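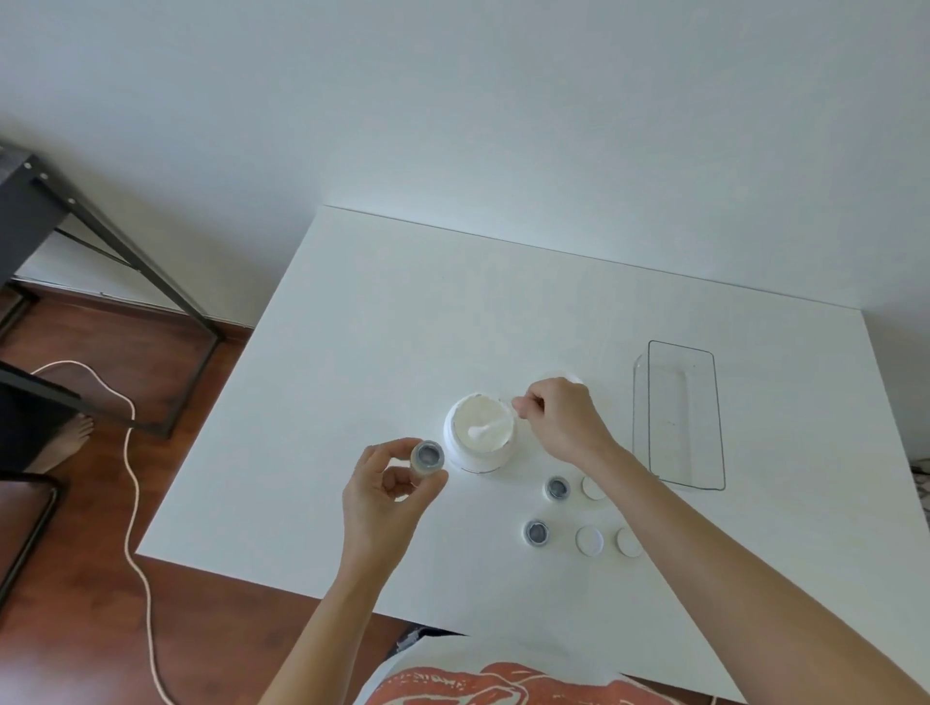 July, quarter past nine in the evening

Full day on the jar task and I'm still buzzing, so I'm writing this before bed or I shall lie there rehearsing it. Version two of the house rules is finally a thing on paper! Five pages, which is four fewer than version one, and I think every line left in it can be followed by a person sitting at a table with both hands busy.

The rules are for the human demonstrations, the ones the Kostness arm will be learning from. Version one was written by me in the spring, when I hadn't done a single session myself, and it shows. It had a whole paragraph on "natural movement" and not a word on where to put a lid down. Now I've done the job from the chair for weeks and I have opinions about lids. Strong ones.

Lid rule, as it stands tonight: a lid comes off, goes on the table, and your fingers leave it completely before you reach for anything else. I used to slide a lid away with my little finger while already going for the spatula, and I was rather proud of it, it felt so quick. Then I watched myself back at half speed and couldn't say when I'd let go. If I can't say, the person labelling can't either, and the arm will learn some horrible mush of the two. So, let go, then reach. It added hardly any time to a run.

Next, the small jars. These are the trickiest part for a gripper and the part I enjoy most. Hold the jar by its sides, never with a finger over the opening, and keep it up where the inside can be seen. Tilt it if you need to, but tilt it once and hold it there. I do a lot of fidgety little tilts when I'm thinking and have had to train myself out of it. I've written that into the rules as "if you need to think, put the jar down and think", and I'm fond of that line.

The spatula was a long argument with myself. Version one said it must go back to a marked spot after every use. Very tidy, and completely unlike what anyone does with a spatula and a tub of cream. People rest it on the cream. I rest it on the cream! So version two allows it, as long as the handle isn't buried and the spatula has stopped moving before the hand comes away. The Flovell guidance I've been borrowing from says to fix the start position and leave the middle alone, and I've come round to that way of thinking. Variety in the middle is the whole point of having people do it.

There are 494 runs on the disk now and I went back through a batch of the early ones this afternoon with the new rules beside me. 43 of them fail. I'd expected worse. Most of the failures are the lid business, a few are a sleeve or a wrist hiding the jar at the moment that matters, and there's one where I appear to be waving at somebody. They don't get deleted. I've decided that's a rule as well: a failed run is marked as failed, with the reason in plain words, and kept. I threw some away in the spring and have regretted it ever since, because now I can't tell whether I've got better or just got stricter.

Also new is a stopping rule. If something is dropped or knocked over, you carry on and recover it as you would at home, unless it's broken or has landed on the floor. Then you stop, hands flat, and end the run. I was surprised how little I could find written down about this. The Oravec notes cover what the arm should do when it drops a thing, in lovely detail, and skip the person altogether. But the arm will only know how to pick up a tipped jar if somebody has tipped one and picked it up in front of it.

Things I haven't settled:

Whether to say anything about the order of work. I always do the big tub first. Should I mix it up on purpose?

Clothes. Plain sleeves pushed up, yes. Patterned tops, I can't decide. I wear them all the time and so would anybody in a kitchen or a bathroom.

What to do about people near the table. At the moment the rule says "out of reach of the work" and I think that's enough, but I want to sleep on it.

Wording for left-handers. Half my sentences say "right hand" and mean "whichever hand you'd use". Must fix before anyone else sits down.

Read the lot aloud over supper and cut two more sentences. Ollau want a copy by the end of the month for their own bench, and I'd love them to pick holes in it - I've stared at these pages so long that I could recite the jar section backwards.

Shoulders ache a bit. Need to raise the chair before the morning session and print page three again, the margin's gone wonky.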